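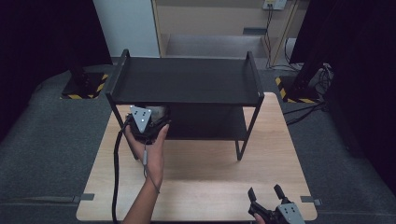 Home | Notes | Archive | About

A recording fault on the Sterari shelf task

February 22, 2022

This post sets out a fault found in the demonstration data for the Sterari project. The account is written for colleagues at Botetti and for other readers who use the same hand-held grippers.

The shelf task was recorded in June, using the Kastton grippers and the tracking software known here as Fakir. A total of 1,973 demonstrations was collected. During checking, 84 of them were found to contain a sudden jump in the tracked position of the left gripper. The jump fell, in every case, while the gripper was reaching under a shelf board.

When the markers were lost from view, Fakir repeated the last known position and raised no warning.
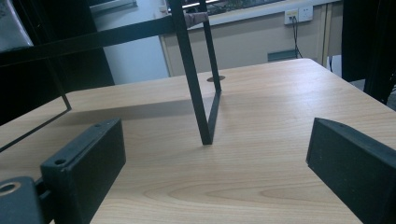 The files therefore looked complete. A policy trained on them drove the arm upwards into the shelf at its first trial, and the operator used the emergency stop. There was no injury -- the damage was confined to one finger mount.

The affected recordings have been withdrawn. Fakir now ends a recording if tracking is lost for more than 300 milliseconds, and first trials of any new policy are run at reduced speed. The cause of two smaller jumps, both in the right gripper, has not yet been found.

Shares: 12 | Comments: 3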